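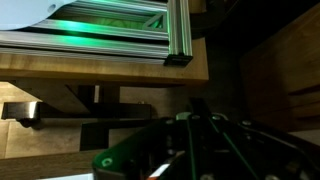 04/09/2025, Pololthorpe bench, wrist camera and planner

Good day on the planner! The collision checker finally stopped treating every shiny rail as a wall of noise, and I want to get the settings down before I lose them.

Starting point: extrusion rails under green light are horrible for depth. The grooves return nothing, the ridges return too much, and the voxel map ends up with little floating crumbs in free space. The planner then takes a huge detour around crumbs that don't exist. Last build, the approach past the upright post failed in simulation more often than it worked, and always with the same message (start state in collision, link 7).

Changes in Carkico, branch trukley-depth:

- Saturated green pixels now go in a separate mask before the depth is fused. They used to be dropped completely, which left holes. Masked pixels can now confirm an occupied voxel but can't create one.
- Self-filter padding down from 14 mm to 9 mm. The old value was eating the fingertip and anything near it.
- Rails, post and board come from the CAD file as plain boxes. Leena Ahonen pushed for this back when I was still hoping to sense everything, and she was right. The map only has to handle what isn't in the model.
- Replan trigger moved from "any change" to "change inside the swept volume." Huge difference in how calm the motion looks.

Replayed the stored log through the new pipeline, 1,333 depth images in all. Phantom voxels in the free region: 722 with the old settings, 100 with the new ones. Median plan time is 410 ms, and I haven't even touched the smoothing step yet. I ran it again with a fresh seed because I didn't trust it. Same voxel counts, as they should be, and plan time within a few ms.

What's left is mostly in the dark gap beside the post. There is so little light in there that stereo matching just guesses. For now I mark it as unknown and unknown costs extra, so paths near it are allowed but unpopular. Would like to try the Lehner confidence filter on it (Leena has a half-finished wrapper, ask her which commit).

Counter side next. The surface itself is easy, flat and pale, and plane fitting locks on right away. The trouble is what sits on it.
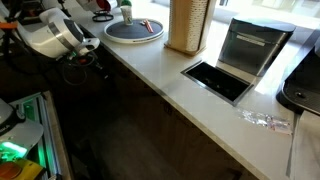 Counter side: arm at left, tray and cup dispenser behind, bin lid open.

Notes for the perception config:

The open bin lid gets segmented as a thin panel with a mirror's worth of bad depth on it. Needs a hinge model with two states, open and closed, and the planner should ask for the state every time. The bin opening itself is flush with the counter, so the plane fit happily fills it in. Fix: subtract a keep-out polygon after the fit.

Clear wrapper near the towel: invisible to depth, perfectly visible in color. Color-only detections should get a short fake height, I'm thinking 30 mm. The towel goes in as soft, no contact planning.

Arm cables hang along the counter edge and aren't in the self-filter at all. Add two capsules per cable and see if that's enough.

To do: merge the mask code, write a test for the padding value so it doesn't creep back up, rerun the log with smoothing off. Config is saved as counter_v3, please don't edit it in place, copy it first.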